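Sixth-formers leave their mark on Drallden, with permission this time

The longest blank wall in Drallden is no longer blank. On Saturday the leavers of Fjeld Sixth Form unveiled a painted mural on the side of the old bus depot, 48 metres from one drainpipe to the other, and the town turned out to see what it had been walking past under tarpaulin since Easter.

The mural, titled "Mind the Puddle", follows a single commuter across the wall from breakfast to bedtime. She loses an umbrella near the left-hand drainpipe and gets it back, in worse condition, by the right. In between she passes the market, the canal, the chip shop and a heron that several residents claim to know personally.

The work was designed and painted by the students with help from Brundico, the mural studio run by artist Arlo Dunleavy. The studio was brought in last autumn after the school's first attempt, a wall of inspirational quotations, was voted down by the people who would have had to paint it.

"I asked them what they wanted to say to the town, and there was a long silence, and then somebody said, 'It rains a lot,'" said Dunleavy. "I've had far worse briefs from adults with budgets." 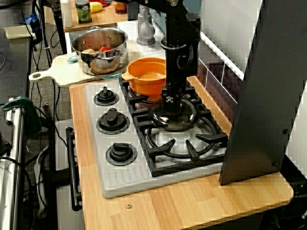
Design sessions ran through the winter, with the students drawing on the backs of old exam papers and arguing about the heron. The first sketch had seven of them. The final wall has one, which Dunleavy describes as a hard-won compromise and the heron faction describes as a disgrace.

In all, 167 students took a turn with a brush. Paint was supplied by Nulline, whose range includes a grey so close to the local sky that the top left corner had to be repainted two shades darker so people could tell where the wall stopped.

The depot has a lively history as a canvas. For years it carried a large and anatomically hopeful drawing of a horse, which the council removed at intervals and which always came back. The students have kept a small horse in the market section, wearing a hat, as a courtesy to whoever was responsible.

Head of art posts being what they are, the school hopes the mural will outlast the current timetable. It has been sealed with 2 coats of anti-graffiti varnish, and next year's leavers have been promised the wall opposite, should they be able to agree on a bird.

The mural can be seen at any hour from Depot Lane. Evening light is kindest to the canal. A free guided walk along the wall, led by students and lasting as long as the weather allows, will take place in July, starting at the left-hand drainpipe.

Visitors are advised to bring an umbrella.

Press enquiries and requests for interviews should be sent to the Brundico studio office.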